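Budgeting for a two-arm mobile platform: sim seats first, or hardware first?

May, posted by mzupan

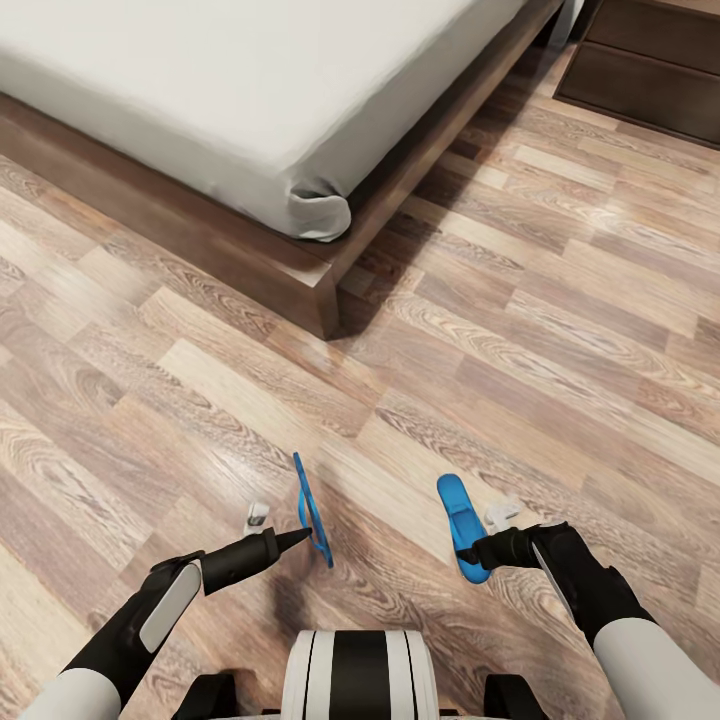

Simulation render: Mateja Zupan / Plurkmont

mzupan
We are planning equipment for a household tidying project at Plurkmont. The current task is footwear pickup from a bedroom floor, two flip-flops, both arms, all in simulation. The render shows the robot's own view. I have to submit a purchase plan and the open question is the order of spending. Option A is 2 workstations now and the physical robot next fiscal year. Option B is the robot now and one workstation. The total is the same either way. Opinions from people who have done this?

t_knezevic
Option A. Contact on thin objects is where your policy will fail, and you can fail 2000 times overnight in sim at no repair cost. A flip-flop standing on edge is a bad grasp for most parallel fingers. Find that out before you sign for a gripper.

doina_s
Disagree with Todor. Soft foam soles are exactly what rigid-body sim gets wrong. We tuned friction on a similar task for seven weeks, and the numbers did not survive first contact with a real shoe. Buy the hardware, or at minimum one arm and one gripper on a bench.

t_knezevic
You tuned friction without measuring it. That is a process problem. A pull gauge is cheap.

doina_s
We measured it. Deformation was the issue. The sole bends when the second finger closes and the contact patch moves.

apapadopoulos
Whatever you choose, put these on separate lines or purchasing will cut them:
- spare fingertips
- wrist cable sets
- shipping crate, if the vendor charges for it
- floor protection
- service contract, year two

We left out the last one with the Rako base and paid for it out of travel.

mzupan
Service contract noted. The Vasić quote bundles it but does not list fingertips. Amra, how many sets did you go through?

apapadopoulos
Budget for 50 pairs if you are training on the floor. The tips drag on every low approach. Your left gripper is already pointed at the bottom of that upright one, so expect scraping.

ognjen_sp
Check reach before anything else. Bedroom tasks put objects beside and under low furniture. Your bed in the render has a wide side rail and a heavy corner block, and a forearm has to clear both if a shoe ends up back there. We had to return a platform to Skovport over this, less a restocking fee of roughly 15 percent. You can do the reach study in the sim you already have.

doina_s
Agree with Ognjen on reach. It does not change my answer on order.

mzupan
Reach study goes first, then. I am now leaning toward one workstation plus a bench arm with the candidate gripper, and the full platform deferred. Does anyone know if Vasić will sell a single arm without the torso?

t_knezevic
They did last year. Ask for the controller price separately, it was not in our quote.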